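Jewelry joins the home collection

The Wuna project started its jewelry set in April, with two-handed recordings made in people's homes using hand-held grippers. Each session uses one tray and one mix of pieces. The person recording picks up a single item, moves it to a new spot in the tray, and lets go. 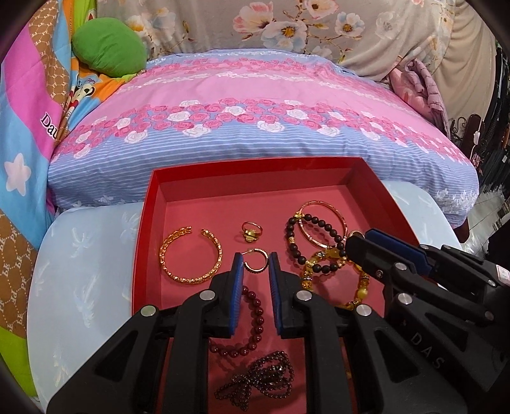

Bead strands are the slow part. A cuff keeps its shape when it is lifted, but a strand sags and catches on its neighbors, so the same move can look different every time. We want those differences in the set. Sessions are capped at 50 takes, and fumbled grasps are kept and tagged - Disus, our labeling tool, now has a field for them. 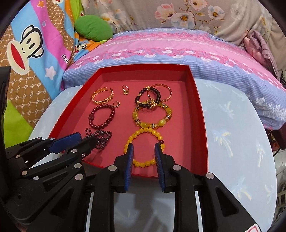

Bracelets, a cuff, a ring and an earring share the tray during a jewelry session.

Szabó will train the first model on this data, with 8 sessions held back for testing. Graltora has offered tray space for the next round, which will add clasps and fine chains. Sign-up for recording slots opens Tuesday.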